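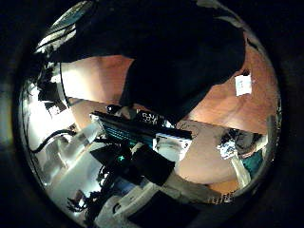

Gillo makes a music player called the Skellia, and I bought one in September against the advice of my wallet. It holds 1,502 songs, according to the box. Mine holds 1,233 and then tells me it's full, so one of us can't do math. It does have the look down: long, black and rectangular, like every other gadget I've ever owned, and in the right light it could pass for something expensive. The battery is supposed to last 22 hours. I got to lunch.

The menus are the real treat. To shuffle an album you go into Settings, then Sound, then something called Nidel Mode, which the manual mentions on page 57 and never again. I've been in Nidel Mode for a week and can't get out.
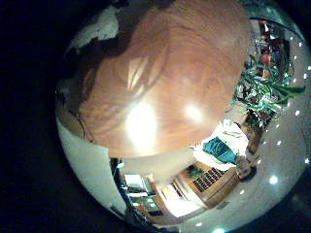 Bedoya wrote in the comments that the full-disk thing is the album art, and that turning it off got back most of the space. Tried it last night. Now I have room for more songs and every one of them is labeled Track 1.

Posted 11/02/2006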